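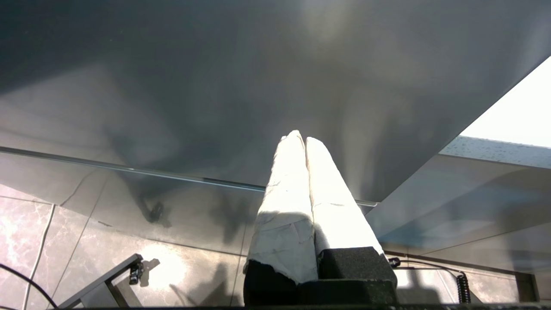 Prurkwood wrist-view set: README

Maintainer: Crisanto Baluyot
Last edited: 2023-07-15

What you get

Teleoperated demonstrations of a single arm with a two-finger gripper, recorded from a small camera at the wrist. Each episode is one attempt at one task, start to finish, with the operator's commands logged next to the video. There are 5 tasks and 2 operators, one of whom is me. The other one is better at it, and you can probably tell which of us is which by episode length.

If you were hoping for a clean lab with a matte black backdrop, try Flotska. Prurkwood was collected in rooms with large windows and glossy furniture, on purpose at first and later out of stubbornness.

Fingers

Both fingers wear a white wrapping. It creases, it picks up gray smudges, and in strong sun it blows out nearly to pure white along the lit side while the base stays in shadow. We rewrapped when it got embarrassing, so the folds and marks differ from session to session. Please do not train a finger segmenter on one session and write to me about the others.

The black foam at the base of the fingers shows up at the bottom of the view. It's part of the gripper. An early version of our auto-labeler called it an object and reported, with high confidence, that the robot had been holding it for the entire dataset.

Glass

Glass and gloss are the reason this set exists and also the reason it was late. A pane gives you the floor behind it and a reflection on top of it, and a shiny gray panel gives you soft blobs that belong to something else in the room. Some of the dark shapes in the reflections look mechanical, or vaguely like a hand. We did not label reflections. We tried for one afternoon, the two of us disagreed about nearly everything, and we went to lunch.

Depth is not included. We had a depth sensor for a while. It had opinions about glass that I would rather not publish.

Tasks

1. Reach to a marked point on the tabletop and stop
2. Pick up a cloth and put it down inside the marked area
3. Wipe along a straight edge
4. Close on a cable and lift it clear
5. Return to rest from wherever you happen to be

Task 5 sounds like filler. Please keep it in your training mix. Our Skelbridge baseline was trained without it and learned to finish every job and then hover there, like someone waiting for a tip.

Collection notes

Video is 20 frames per second. Commands are logged at the same rate and matched to the nearest frame. Exposure was left on automatic, and windows do what windows do. Marble-look tile with a patch of sunlight on it will pull the exposure down, the fingers will pull it back up, and the model is welcome to learn from the argument.

Episodes start with the fingers closed. The operator says "go" out loud, which you won't hear, as audio was stripped.

Failures are kept. They're marked fail in the outcome column, along with a free-text reason that gets shorter as the day goes on. "Slipped off the near corner after second contact" is a morning note. "No" is an evening note.

Known problems

- 8 episodes have the camera clock drifting behind the command log. They're listed in drift.txt. Use them for testing your alignment code or leave them out.
- Task 3 leans heavily toward left-to-right strokes. Mirroring the video does not fix this unless you mirror the commands too. Ask me how I know.
- The cable in task 4 was swapped partway through collection. The column cable_type says which one, except where it says "cable".
- Sun direction correlates with operator. I had mornings.

Splits

Split by session. Splitting by episode puts the same wrapping creases in train and test, and your numbers will look wonderful. The supplied split files already handle this. The Kleinschmidt loader ignores them by default, so pass the split path yourself.

Planned for October

More task 3 strokes in the other direction, a second room, and proper names for the cables.

Corrections go in the issue tracker with an episode ID. "Some of the videos are too bright" has been received and noted.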